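okay so I finally did the thing I've been threatening to do since January and learned to bake rye bread. real rye. the dense, dark, sour brick kind. a thread, because my family has asked me to please talk to somebody else about it

**1/** Background: my grandmother made this bread and never wrote down a single thing. My aunt Halldóra Lund (hi Halldóra, I know you read these) swears it had molasses in it. My mom swears it didn't. They've had this fight at every holiday of my life and I am now in the middle of it with flour on my phone

**2/** First loaf: raw in the middle. Like, pudding. I sliced it warm because I have no self control and the knife came out looking like I'd stabbed a swamp

**3/** Second loaf I let sit overnight, wrapped in a dish towel. SO much better?? Still gummy at the bottom but the top two thirds tasted like something you'd pay for

**4/** If you've only made wheat bread, rye is going to mess with your head. You don't knead it. You can't! It's mud. You stir it, scrape it into the tin, wet your hand and pat the top flat, and go sit down

**5/** I kept adding flour because it felt wrong and that is how I got loaf three, aka the doorstop. Don't add flour. I'm yelling this at myself mostly

**6/** Starter talk. Mine came from Kári Þórarinsdóttir at work, in a jam jar, with a sticky note that said "feed me or else." It smelled like green apples and nail polish the first week. I fed it rye and water morning and night and now it just smells like apples, so I guess we're friends

**7/** (it did climb out of the jar once and glue itself to the counter. dried rye starter is basically cement. soak it, don't scrape it, ask me about my spatula)

**8/** Flour! I've been getting the coarse stuff from Kjærgaard, the little shop by the bus station that also sells candles and herring. It's pricier than the supermarket bag, but the supermarket one made a loaf that tasted like a cereal box. I'm buying it in big sacks now and storing it under the bed like a normal person

**9/** Somebody asked about the tin. It's a Tamik, the long skinny one with the lid that slides on. The lid matters more than I thought it would. Without it I was getting a crust you could roof a house with. Grease it like you mean it, corners too

**10/** Low and slow on the oven. I go hot for the first bit and then turn it way down and leave it all evening. The whole apartment smells like toast and coffee. My downstairs neighbor texted me "what is that" and I panicked, and then she wrote "can I have some"

**11/** For the record, I've now made 19 loaves. My freezer is full. My coworkers have started saying "oh, more bread" in a certain tone. I don't care, I'm on a roll (sorry) (not sorry)

**12/** MOLASSES UPDATE. I made one with and one without and took both to my mom's, cut up on two plates with no labels. Mom picked the molasses one. Halldóra picked the plain one. They looked at each other for a really long time and then Mom said the oven must have been off

**13/** Nobody has conceded anything. I'm putting in half a spoonful from now on and telling each of them what she wants to hear

**14/** Best ways to eat it so far: cold butter and too much salt. Egg and chives. That brown cheese, sliced super thin. Toasted to death with plum jam at 2 in the morning, standing up, over the sink

**15/** Oh, and people wanted to know if it keeps. Yes! Forever, practically. I wrap mine in paper inside a bag and it's better on day three than on day one. Cut it thin. If you cut it like sandwich bread you'll be chewing until spring

**16/** Next up is the seedy one, sunflower and flax, soaked first. If anybody has a soaking method that doesn't end in slime, my replies are open and I'm begging 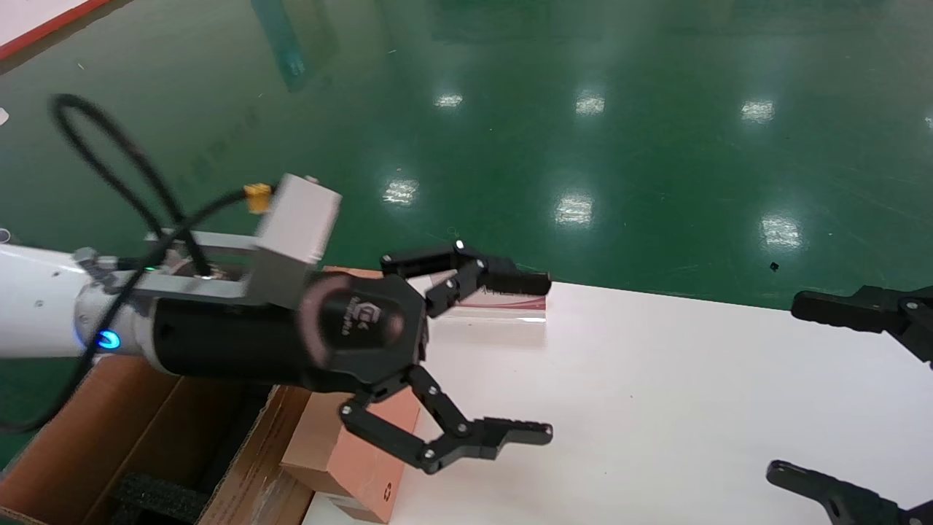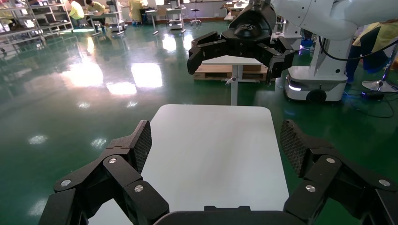 black gripper, fingers open, both pics

**17/** ok the starter's due for dinner and so am I. bread pics tomorrow if the seedy one doesn't collapse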